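Mudarse con método (o sin él)

Llevo 14 días viviendo en el piso nuevo y sigo sin encontrar el sacacorchos. He encontrado, en cambio, tres cargadores de teléfonos que ya no tengo, las instrucciones de una yogurtera y una carta del banco de cuando el banco se llamaba de otra manera.

La teoría de la mudanza la conocía bien. Marwa Bensaid, que se ha mudado más veces que un circo, me pasó su sistema: cada caja con un número, cada número en una libreta y la libreta siempre encima. Cumplí a rajatabla hasta la caja nueve. De la diez en adelante escribí "varios", y en las últimas, ya de madrugada, "varios 2".

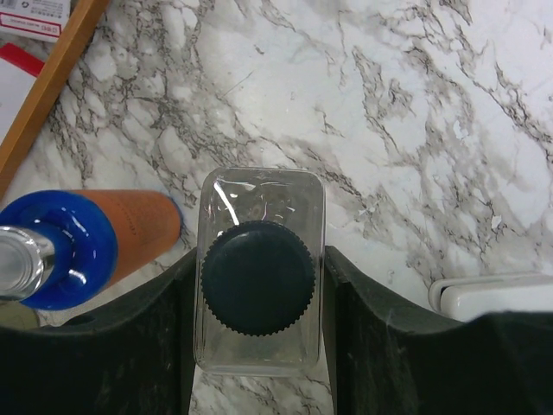

La libreta, por cierto, viajó dentro de una caja de "varios". Tardé cuatro días en dar con ella y me sirvió para saber con absoluta certeza dónde estaban las toallas, que a esas alturas ya había comprado otra vez.

Contraté a Trerari, una empresa pequeña que me pidió 500 euros y me rebajó 100 por no tener piano. Yo no sabía que el piano venía incluido de serie. Vinieron dos chicos muy amables que bajaron el sofá en un minuto y luego estuvieron media hora mirando el ascensor nuevo, calculando. El sofá subió por la escalera. Uno de ellos me preguntó en el tercer rellano qué llevaba en la caja de los libros. Libros, le dije. No volvió a hablarme.

Lo de los vecinos ha ido mejor. La señora Krajewska, del segundo, me dio la bienvenida explicándome quién aparca mal, y en qué orden de gravedad. También me avisó de que el agua caliente tarda. El primer día esperé de pie, con el jabón en la mano, y me dio tiempo a replantearme la compra de una segunda toalla.

Me quedan por abrir las cajas del pasillo. Las esquivo tan bien que ya las considero muebles, y a una le he puesto una lámpara encima.
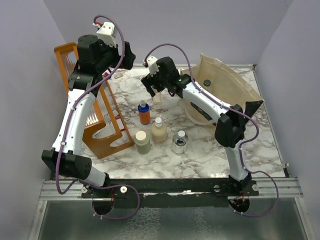

Lo que haría distinto la próxima vez

Meter el sacacorchos en el bolsillo del abrigo. Tirar la yogurtera, o por lo menos averiguar si todavía existe. Y pedirle a Marwa que venga ella a escribir en las cajas, a partir de la diez.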